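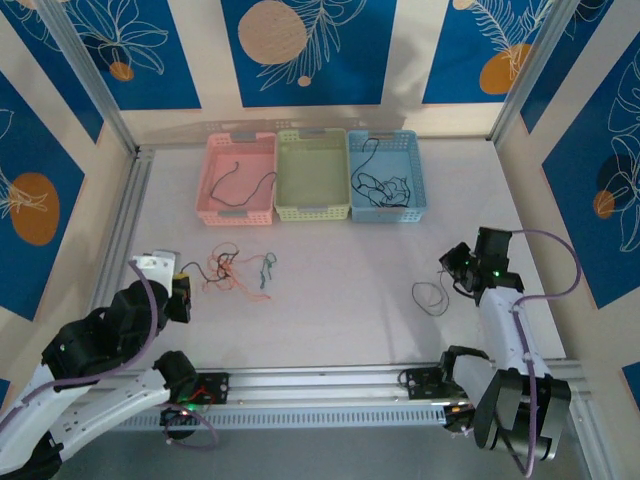
Cable sorting: do colored baskets do anything, or is it just a prettier pile?

Home Storage board > Cords, chargers and small stuff

stonby_garage
Three baskets, pink, green and blue, and the cords that still need a home. My wife read an article that said to give every type of cable its own color and you'll never dig through a drawer again. I have my doubts. So far pink has one thin cable in it, blue has a longer black one, and green has nothing because I can't decide what green is for. The orange and black ones are knotted together and I haven't had the patience.

Has anyone kept a color system going for more than a month? And I mean kept it going, with other people in the house using it.

tanglefoot40
No. Next question.

OK, longer answer. I did this with four bins. Six weeks later every bin had a bit of everything, and I was opening four bins when I used to open one drawer. The color tells you nothing unless you remember what it stands for, and my kids sure didn't.

merville_mo
That's a labeling problem. Put a tag on the front that says PHONE or COMPUTER or whatever. I've had baskets like that for years and they work fine. The holes in the sides are handy too, you can run a zip tie through and hang the tag off it.

tanglefoot40
You live alone though, right?

merville_mo
I do. Still counts.

drawerskeptic
Look at the blue one. It's in the right basket, I guess, and it's a heap of loops. Drop a second cable on top of that and in September you'll be picking them apart with a fork. Sorting into baskets doesn't fix tangling. Wrapping does. If every cord had a tie on it you could throw the whole lot in a shoebox and be fine.

stonby_garage
I figured sort first, wrap later.

drawerskeptic
Everybody figures that. Later doesn't come.

pegboard_pat
Going to disagree with both camps. Baskets are the wrong shape for this. Hooks on a wall, one cord per hook, hanging straight down. I bought the Flerum rail with 17 hooks and it took me one evening to fill. You can see everything you own.

tanglefoot40
So now you have 17 cords on display. In the house?

pegboard_pat
In the laundry room, behind the door. Relax.

quietcorner
Is the orange one any good anymore? The end trailing off at the lower right looks frayed to me. Could be the picture. If it's frayed I wouldn't bother finding it a basket, I'd toss it and be done. Same with that short dark green piece. What would you even use that for?

stonby_garage
The green is short, yeah. I keep thinking I'll need a short one.

quietcorner
When did you last need a short one?

stonby_garage
Fair.

merville_mo
Don't throw out short cords! I use mine for tying up tomato plants, bundling the hose, all kinds of stuff. If green is empty, make green the odds and ends basket.

drawerskeptic
An odds and ends basket is a junk drawer with handles. Give it until spring and it'll be the only one that's full.

sachdeva_fan
My office paid for one of those Sachdeva organizing sessions and the big advice was colored tubs. Same thing as here, pretty much. People were polite about it. The tubs are in a closet now with party supplies in them. What did stick was a rule that if you can't say what a cord plugs into, it goes. We got rid of 40 of them in one afternoon and I haven't missed one.

stonby_garage
40 is a lot. I'd be nervous I'd tossed the one for the printer.

sachdeva_fan
We did toss the one for the printer. Replacement was cheap.

tanglefoot40
Ha. OK, I like this rule better than the baskets.

pegboard_pat
To get the knot out, by the way, don't pull on the ends. Push slack into the middle where the black one crosses over and work it loose from there. Clear the rest of the table first if you can, or the gray one will end up in it too.

stonby_garage
Gray one's way over on the right, should be safe. Here's what I'm doing. Velcro ties on everything before it goes in a basket. Anything I can't name goes in the trash. Green stays empty for now. If it's a mess again in a month I'll come back and admit it.

drawerskeptic
Setting a reminder.

merville_mo
Put tags on them!!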